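I finally gave up on our old comforter and bought the Bekholm bed set, and I've had it long enough now (since September!) to have opinions. I got the white duvet and the light gray runner together for $251, a bit more than I meant to spend, but the Morkavell one I had before went lumpy after two winters and I was so done with it.

First off, the duvet is lovely. It's warm without being heavy, and the white has a cool, slightly blue cast to it, so if your walls are creamy you may want to order a swatch first. It does wrinkle. I've washed it three times and it comes out soft and rumpled every time, and I'm not ironing a duvet, sorry!

The runner is the part I went back and forth on. I always thought of them as a hotel thing, but our dog sleeps at the foot of the bed, and shaking out one strip of fabric beats washing everything.
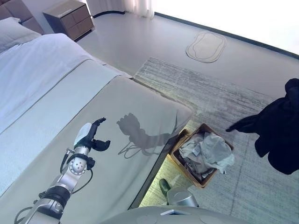
Leopoldo Rosales

It hangs nicely over the end of the mattress, and the gray sits well with our headboard and the little two-drawer nightstand. In strong daylight you can pick out a faint seam running along it, which bugged me for a day or so. My one real gripe is that it slides if you kick at night (I do). Four stars from me, and I'd buy the duvet again tomorrow.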